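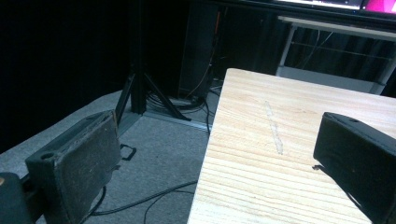 The board, with the streak.

The streak had been on the pine board since August, and by the time Bijan Khosravi was asked to remove it, it had outlasted two managers.

"Not you," said Shahab Zarei. "The machine."

"The machine stacks cups."

"It stacked cups in the brochure. People in Flarunstead have seen cups. They want chores."

Bijan had worked at Grumness for long enough to know what a chore was. A chore was anything he could do in the time it took the machine to find its own elbow. He got down on the carpet, moved nothing, and looked at the streak. It might have been glue. It might have been tape that had given up being tape. He put his thumbnail to it and Shahab made the noise of a man watching somebody open his mail.

"Don't help it," Shahab said.

The program was called Arabzadeh, after the street with the good sandwiches, and it had been shown 1,086 examples of people cleaning things. Bijan had watched most of them himself. People scraped, people rubbed, one woman in Graltedden spat on a counter and buffed it with her sleeve, and there had been a long meeting over whether to leave her in. They left her in. The machine had no spit and no sleeve, but it was felt she had the right attitude.

The first attempt began at nine. The fingers came down over the board, opened wide, and stopped.

"What's it doing?" asked Shahab.

"Thinking about picking it up."

"Picking what up?"

"The streak."

It was a fair mistake, when you thought it over. The streak was long and shiny and it lay on a board, and in the machine's experience a thing lying on a board wanted to be picked up. It closed its fingers on the air just above the wood, lifted the air with great care, and carried it over to the carpet. Then it let go and reported success.

"Put that in the log," said Shahab.

"As what?"

"As a success. It says it's a success."

By lunch it had moved the streak eleven times. Bijan ate over his keyboard and adjusted a number. The number was 93. He made it 2, and the machine pressed down on the board like a notary. He put it back to 93.

In the afternoon it got a cloth. Getting the cloth was a triumph, and Shahab took his jacket off for it. The machine pinched it by one corner, swung it over the pine, and drew it slowly from one end of the streak to the other, very nearly touching it. There was something lovely about the movement. Bijan's grandmother had dusted her piano like that, the year she stopped caring about the piano.

"It's close," said Shahab.

"It's a finger's width off."

"That's what close is."

He went off to phone Flarunstead. Bijan could hear him through the wall, using the word "contactless."

The machine folded its arm and waited. Bijan listened to the fans for a while. Then he leaned over, put his thumbnail under one end of the streak, and pushed. A curl of it came up, clear and brittle, the size of an eyelash. It took no effort at all.

He looked at the curl, and at the rest of the streak, and worked out how many months of salary were still stuck to the board. Then he licked his thumb and pressed the curl back down.

"Anything?" said Shahab, coming back in.

"Not yet," said Bijan. "Did they want a date?"

"They want a demo."

"Tell them we'll need more cloths," said Bijan, and changed the number to 94.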